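Is it worth paying for a shop unit survey before signing a 4 year lease?

Asked in Small Business and Premises

I'm looking at a ground floor unit for a repair shop. The letting agent, Harell, says it's "in lovely order" and that a survey would be a waste of money on a short lease. I've been told things were in lovely order before. The lease says I have to keep the place "in good and substantial repair", which sounds like a lot for somebody who'll be gone in 4 years. Rent is fine, footfall looks decent to me.

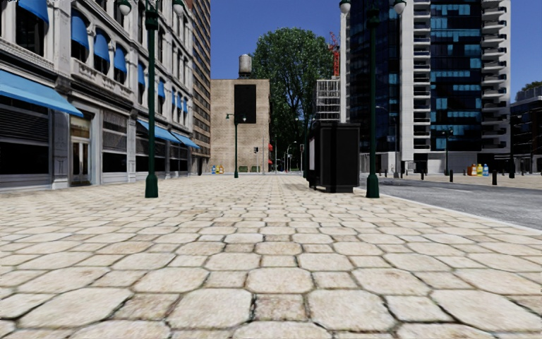
The street side, with the paving and the blue awning.

They want an answer by the end of June. Is a survey money down the drain or not?

3 answers

Top answer (21 found this useful)

The agent works for the landlord. I'd start there. "Good and substantial repair" can mean you hand it back in better shape than you got it, and plenty of tenants find this out when the bill lands. What you want is a schedule of condition: dated photos and notes, attached to the lease and signed by both sides. A surveyor will do it in a morning. If Harell won't let you attach one, ask yourself why. Get the wording changed too, so you only have to keep it as the schedule shows it.

Check who pays for the outside. Walk round to the back as well as the front, and ask in writing about bins, shutters and gutters. 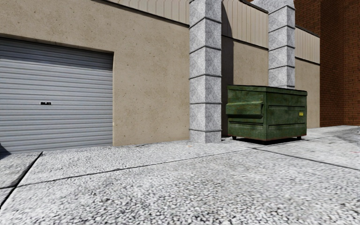 Who normally pays to mend a roller shutter on a rented unit?
Whoever the lease says, and on a full repairing lease that usually ends up being the tenant, so ask for the service record before you sign.

Second answer (8 found this useful)

Agree with most of that but I wouldn't trust a cheap survey either. I used Altent for my first place and got 30 pages, nearly all of it "we were unable to inspect". Ask what they will look at before you pay. And read the service charge part, ask for a cap.

Third answer

never had one never needed one. just take pics on your phone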